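Noise and Concentration in Shared Kitchens
Student Project Report, Prallham Residence Study

1. Background

The Prallham residence houses students in two buildings, Sinudow and Fotota, each with shared kitchens on every floor. Many residents use these kitchens as study space in the evening. The residence handbook sets quiet hours from 10 p.m. but says nothing about the hours before that, when most cooking and most studying take place. This project examined which kitchen sounds residents find hardest to work through, and whether a simple change to the work surface would be welcome.

2. Method

Residents of both buildings were invited to keep a sound diary over 14 days in September. Each entry recorded the time, the activity under way in the kitchen, and a rating of disturbance on a scale from 1 to 7. A total of 24 residents returned complete diaries. Short interviews were then held with 4 of them, selected so that both buildings and both early and late cooks were represented.

No sound level meter was available for the full period. The findings therefore describe what residents reported and should not be read as measurements.

3. Findings

Continuous sounds, such as the extractor fan and the refrigerator, received low ratings even when residents described them as loud. Short, irregular sounds received the highest ratings. Chopping, cupboard doors and pans set down on stone were named most often. Several diary entries noted that chopping on a board laid directly on a hard countertop could be heard in the nearest bedrooms - in one case through two closed doors.

Ratings were higher on Tuesday than on any other weekday. The interviews suggest that this reflects the deadline for the Mahasneh seminar, which many of the participants attend.

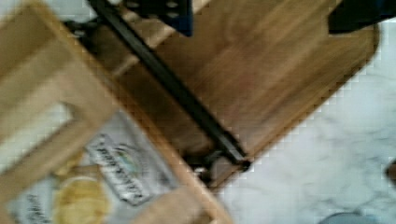
Majdi Sfeir objected that the chopping was never the problem for him, and that he would gladly put up with it all evening if the cupboard doors were fitted with soft stops. He also asked that any new rule apply to both buildings, as friends in Fotota cook much later than the residents of Sinudow.

The other interview participants favored a folded cloth under the board over any limit on cooking times. One had already adopted the practice at home and considered it sufficient.

4. Recommendations

The residence office is asked to fit soft stops to the cupboard doors on one floor of each building and to repeat the diary exercise there next term. A notice suggesting a cloth under cutting boards could be posted at no cost. Fixed cooking hours are not recommended, given the range of class and work schedules among residents.

The blank diary form and the interview questions are attached as appendices.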